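Search this site Go Advanced search

3. Collecting the Demonstrations

3.1 Setup and tasks

All demonstrations in this work were recorded on the Rostatent workstation, a table with two arms of different make that are fixed on opposite sides. We did not try to make the two arms look the same. The policy receives the joint values and the gripper opening of each arm separately, and during the early tests we saw no benefit from mapping them into one common format. The work surface is covered with a paper mat, which we replace when it becomes creased, and the position of the mat is marked on the table so that the new one lies in the same place.

We selected the tasks from the Carkard list, which was written for household and workshop objects, and we kept only those in which a soft object and a rigid object must be handled together. This gave us 23 tasks. Each of them is defined by a start condition and an end condition, both written in one sentence, and the operator reads them before the first recording of the day. The path between the two conditions is left free. In the pilot phase in April we had also prescribed the order of the grasps, but the operators then corrected themselves in the middle of the motion, and the recordings contained many short stops that the model later copied.

3.2 Recording procedure

One operator controls both arms by means of two handheld leaders. A recording starts when the operator presses the foot switch and ends when the operator presses it again. Before every recording the objects are placed by hand. We ask the operators to change the position and the angle of each object between recordings, but not to search for difficult positions on purpose. For the cloth tasks the cloth is shaken once and dropped, so its initial shape is never the same.

For each task we aimed at 200 recordings, divided equally between two operators, which means 100 from each. Sessions were limited to 2 hours, as the quality of the motions became lower in longer sessions. When an attempt failed, the operator was free to continue and repair the mistake, and such recordings were kept with the label "recovered". Only recordings in which an object left the table or an arm went into protective stop were deleted.

3.3 Contact between soft and rigid objects

The most difficult group for labeling was the one with partial covering. A rigid object under a cloth can be moved by the cloth without any direct contact from the gripper, and from a head view this is not always possible to judge. Figure 4 gives an instant of this kind. The middle parts of both dowels are hidden, and only their ends give the annotator information about where they lie with respect to the tray.
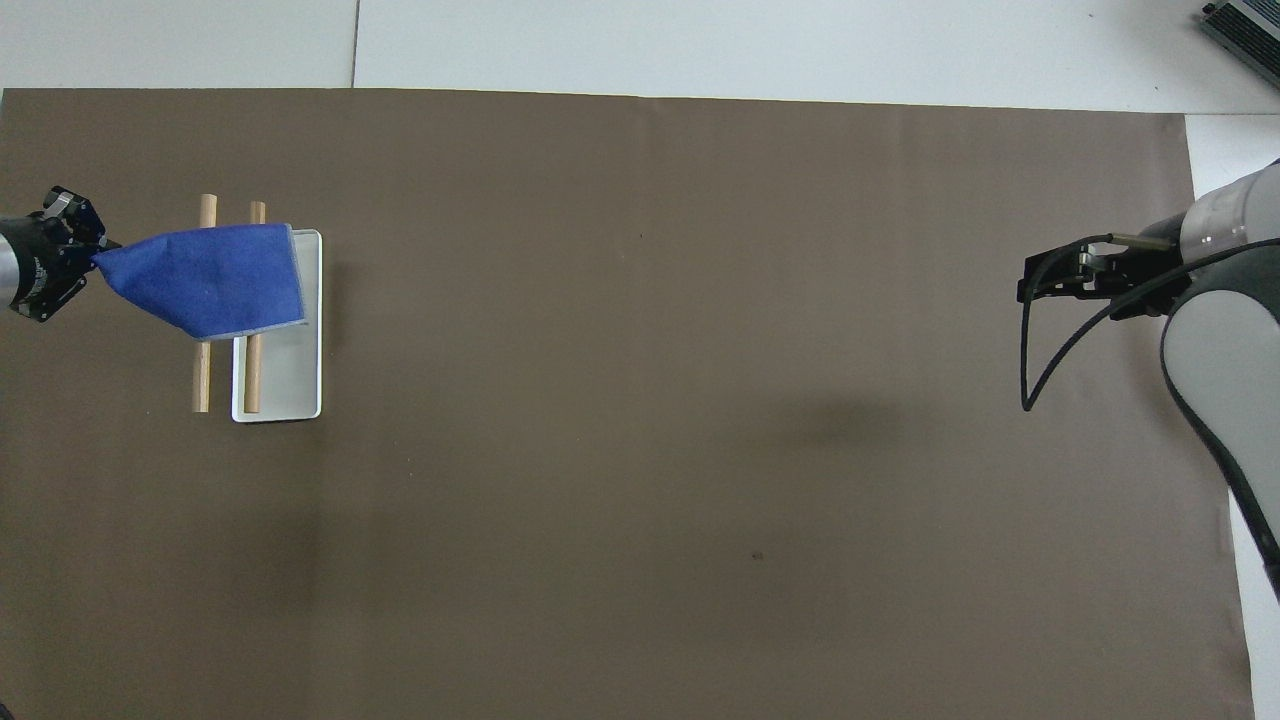 Figure 4. Head view from the cloth, tray and dowel task. The left gripper holds a corner of the blue cloth, which hides the middle of both dowels; the right gripper is free.

We therefore introduced two separate labels for every rigid object: "visible" and "position known". An object may be only partly visible and still have a known position, if the annotator can continue its outline from the parts that are seen. The annotators first worked with single images and afterwards with the full recording, and where the two answers were different we stored both. For training we use the answer from the full recording. The answer from the single image is used only in the evaluation, in Section 5.2.

A second question was how to treat the arm that does not hold anything. In many of the cloth tasks one arm waits while the other one works. At first we removed the waiting arm from the loss – this seemed natural, but the trained policy then let this arm drift slowly toward the center of the table. In the final version the waiting arm is included with the same weight as the working arm, and its target is the recorded joint position. The drift was no longer observed after this change.

3.4 Storage and format

The recordings are stored in the Zarei format with one file per attempt. Images, joint values and the state of the foot switch share one clock. Labels are kept in a separate file, so that they can be corrected without touching the recording itself. The conversion script to the Ukby loader is provided together with the data, and it was used without changes for all the experiments in Section 4.

Related items
Labeling hidden objects from single views: a short study
Two-arm control with leaders of unequal size
Carkard task list, second edition
Zarei format: notes for users

Contact | Copyright and terms of use | Back to top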